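**Purkville Clothing Reuse Pilot - progress report to the Dumlao Fund**

April 15, 2021

You asked for a plain account of where the money has gone and whether the pilot is doing what the proposal said it would. The short answer is that clothes are moving and the savings are much harder to find.

Since January we have taken in 1,687 items at the Herkalbridge depot. That figure is solid, as each piece gets a tag at the door. I am less happy with the "diverted from landfill" number that the proposal built on top of it. It assumes every item would have gone in the trash without us. Plenty of our donors used to drop their bags at the church sale, and the church sale tells us its tables are thinner this year. Some of what we call diversion is probably just a change of address.

Sorting takes longer than planned. The proposal allowed 45 seconds per item, a number that came from the Nasidora handbook and seems to describe people who never stop to check a seam. Plain knits go quickly. Coats, anything lined and anything with a missing button do not, and we get a lot of coats.

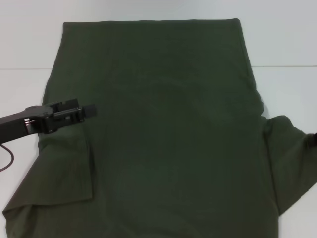

The repair bench is the part I would question first. It has cost us $600 in thread, zippers and machine servicing, and most of what it fixes sells for the same price as the pieces that needed no work. Shoppers like seeing it there. I can't put a value on that and would be wary of anyone who did.

We also tried the Nasidora stock software for 2 weeks and went back to the spreadsheet. It wanted a size for every item, and half the labels are cut out or washed blank.

What we ask for the next period:

- Permission to move the unspent van money into sorting hours
- A decision on the repair bench before we order more supplies
- A reporting form that drops the landfill line, or lets us leave it blank

The Purkville store lease is still unsigned. The landlord wants a longer term than the grant covers, and I don't think we should agree to it on the strength of one good quarter.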